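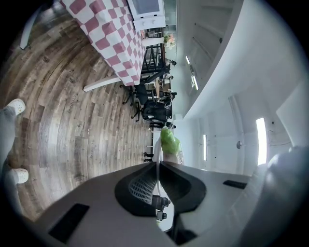 3.2 The table as a place for food

In the first part of the study we looked at rooms which were built as kitchens. In this section we turn to the other case, where a part of a larger room is used for food although it has no sink, no cooker and no fixed worktop. We call this a food table. The term is taken from the diaries, where people wrote "the food table" or only "the table" and their colleagues understood at once which one was meant.

The material comes from 80 workplaces, and from each of them one person kept a diary during the month of September. Together the diaries contain 1272 entries about the storing, warming, cutting or eating of food. The entries were read and sorted by Sarla Bhatia and Leonie Schwaiger separately, and where the two did not agree the entry was discussed again. Entries which concerned only drinks were kept in the material, but they are treated in section 3.4.

A food table can be recognised by a small number of things. There is nearly always a cloth, and the cloth is often of a kind that belongs more to a home than to an office. There is a microwave oven, and there is something that has no use for eating but makes the place more pleasant, for example flowers. The site at Skulturberg is a good case (Figure 4). The table has a pink and white checked cloth and it stands on the upper floor, next to a curved railing. The office chairs are standing close to it and a wooden desk is not far away, so that work and food share the same floor without any wall between them. In the diary from this site the cloth is mentioned already on the first page: "When the cloth is on, you do not put a laptop there."

We asked the diary keepers also where food is put down when it is not being eaten or warmed. This question looked simple to us, but the answers were long. On a food table the free surface is small, and a microwave takes a large part of it. When the door is opened, it takes still more. The door swings to the left on many ovens, and whatever is standing on the left side must then be moved or must be placed behind the door. Several persons described this as the most annoying point of their table. At the Fondarach site the oven was turned by a quarter for this reason, and it was turned back after 9 days when the cable was found to be too short.
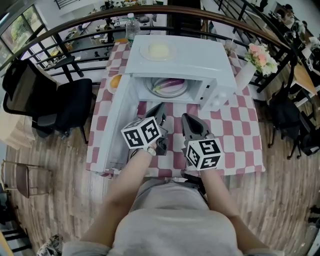
The top of the oven is therefore used as a shelf. Plates with bread or cake are put there, and fruit is more often left on the table itself, on a small plate of its own. We did not expect this difference, and we could not explain it fully from the diaries. One person at Katiyar wrote that the top of the oven "is for things you will eat today", while an orange can wait. Another one wrote that a round fruit rolls down if somebody closes the door too hard. Both explanations seem reasonable to us, and they can be true at the same time.

Whole vegetables are a special case. In a kitchen an aubergine or a bag of green leaves has a place before it is prepared, usually the fridge or the worktop. The food table does not offer such a place. Diary keepers who brought vegetables from the market in the lunch break reported that they put them on a chair, in a drawer of the desk, or inside the microwave with the door closed. The last solution was named in 50 entries. It keeps the table free, but it depends on the next person looking inside before turning the knob, and two diaries report that this was forgotten.

Flowers, in contrast, are almost never moved. The vase keeps its position at the side of the oven also in entries where everything else on the table has changed. At the Elik site the artificial flowers had been on the same corner longer than any of the present staff had worked there. Bhatia has suggested that the vase works as a mark which shows where the oven ends and where the hand may put things down. Schwaiger reads it in a more simple way, as decoration that is in the way of no one. We have kept both readings in the coding, and the entries which mention flowers are listed by site in the appendix.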